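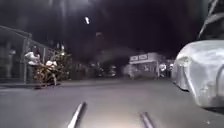

News > Local > Streets & Transit

Latest Sports Schools Weather Obits Contact

Drusten to switch off half its street lights after midnight

Residents on the east side of Drusten will see darker streets starting in August, after the town council voted 5-2 to turn off every other street light between midnight and 5 a.m.

The trial covers 51 streets and runs for 3 months. Main Street, the hospital approach and the crossings by the bus depot stay fully lit. So does Moreira Avenue, after a late push from shop owners there.

Council member Rhun Morris, who brought the plan, said the power bill for lighting had become "the thing that eats the sidewalk money." Savings would go to repaving, he said. No figure yet on how much — the utility is still working on it.

Not everyone was happy. Public comment ran past 10 p.m., with a line out the door at one point. Several night shift workers from the Fotness bakery plant said they walk home at 2 or 3 in the morning and don't want to do it in the dark.

"I've got a flashlight. I shouldn't need a flashlight," said Liam McGrath, who works nights on the packing line.

Others spoke in favor. Lauri Halonen, of Pundden Road, said the lamp outside her bedroom window has been a nuisance for years and she'd be glad to see it go. "Turn off mine first," she told the council, to some laughs.

Police did not take a postion on the plan. A spokesman said officers would log any calls from the affected streets and hand the numbers over when the trial ends.

The lights will be run by timers already fitted to the newer poles. Older poles, mostly north of the rail line, need a crew to visit. That work takes up to 80 hours in all, and should be done by the end of July, public works said.

Residents can ask for a light to be left on. Forms at the town hall front desk, or by phone. Requests near stairs, ramps and bus stops get looked at first — others may have to wait untill the trial is underway.

A list of streets is posted in the town hall lobby and at the library.

Comments (4)

Gearóid Brophy
Is Pundden Road all of it or just the hill end? List at the library only says Pundden.

nightowl_east
good. might see some stars for once

Anas Kamel
My mother gets the early bus at 4:40. Phoned this morning about the light by her stop, they took the address and said someone would call back.

Gearóid Brophy
Rang them myself, it's the hill end only.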